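Whiteboard and table cleaning: is the Furneck kit worth having?
Workshop tips, 21 Sep 2020
By Fouzia Kazmi

Furneck will hire you a pair of hand-held grippers by the month and send somebody round to show you how to wipe, spray and tidy with them. The sales sheet says the recordings will later teach a robot to do the same chores. I'll believe that when one does my bench. What I wanted to know was whether the jobs get done properly, and what you should sort out before you pay.

Clean the board your usual way first. Marker that has sat since February won't shift with a dry cloth, whoever or whatever is holding it.

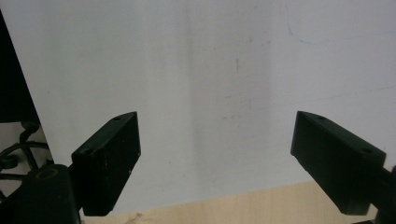 Go over old lines with a fresh marker, wait a few seconds and wipe both together. That lifts most of it. For grey haze use a little washing-up liquid in warm water, then a clean damp cloth, then a dry one. Furneck sells its own board fluid at 7 pounds a bottle and I can't see what it does that the washing-up liquid doesn't.

Cover the table before you spray anything. Lining paper is cheap and you can bin it. Tape it underneath if you can, or it creeps.

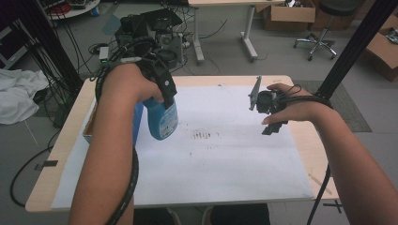 Hold a spray bottle by the neck and keep it upright. Practise with plain water. The leaflet promises "natural handling in 100 minutes", and Yaw Korletey, who has far better hands than mine, was still swearing at the trigger well after that. Keep cables away from the wet side of the table too. The leaflet gives this half a line and it deserves a page.

Check the fingers for grit before they go near anything glossy.
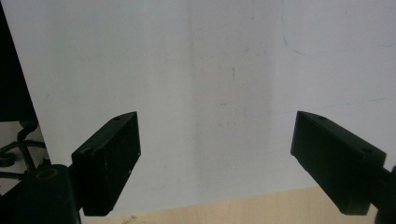
Both fingers open, with faint smudges on the white surface behind.

A soft brush will do for the dust, and a cotton bud for the screw holes. Don't soak them.

Now the money. Hire is 200 pounds a month and the deposit is 1000, which Furneck holds until its own people have looked the kit over. Ask in writing what counts as wear. Ritu Shukla hired from Belila before this and lost part of hers over scuffs.

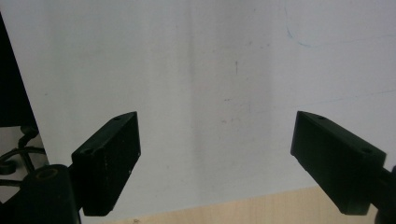 Scuffs are going to happen on black fingers, so take your own photos on the day it arrives and again before it goes back. Ask as well who keeps the recordings. I asked twice and got a brochure.

If all you want is a clean board, buy two decent cloths and change the water often.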